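Short Back and Sides, Long Opinions

Remzi Şimşekoğlu has been cutting men's hair for most of his adult life and he would like everyone to stop washing it with soap meant for their hands.

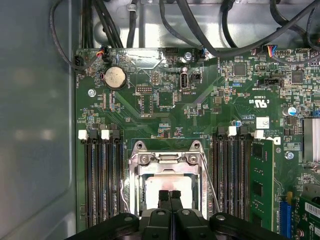 "You would not believe what people put up there," he says, wiping down a comb. "Dish liquid. Bar soap. One man used the stuff for his car. He told me it beaded nicely."

Şimşekoğlu runs Kırmızıgül, a narrow shop with three chairs and one working radio. He opens at 8 in the morning and claims he is not awake until 10, a claim I heard after he had finished with the back of my neck. Last March he raised his prices for the first time in years and lost, by his own count, two customers. One has since come back. "He tried cutting it himself," Şimşekoğlu says. "I charged him extra for the repair."

We were supposed to be talking about beards. He keeps a notebook of every beard trim he does, and last year's total was 1,154, up from 636 the year before. He puts the jump down to a school reunion and a cold winter. Most of the beards, in his view, were a mistake, though he says so only when asked.

"A man comes in with patches and says it will fill in," he says. "I say, sure, how long have you been waiting? He says four years."

On products he is harder to pin down. The shelf behind him holds two kinds of beard oil, Bilomus and Givia, and he recommends whichever one is closer to his hand. Pressed, he admits that a few drops of either will do, worked down to the skin after a shower. The customers who complain of itching mostly oil the ends and leave the skin alone -- or they use half the bottle and ruin a pillowcase.

He has one firm rule about trimming at home: comb it dry, start with the longest guard and stop before you think you're done. "You go a little shorter on the left, then you fix the right, then the left again," he says. "By lunch you have a chin."

I asked whether he had ever worn a beard himself. He had, for almost 200 days, and his mother asked about it on most of them. He shaved it off before a cousin's wedding and was told he looked tired.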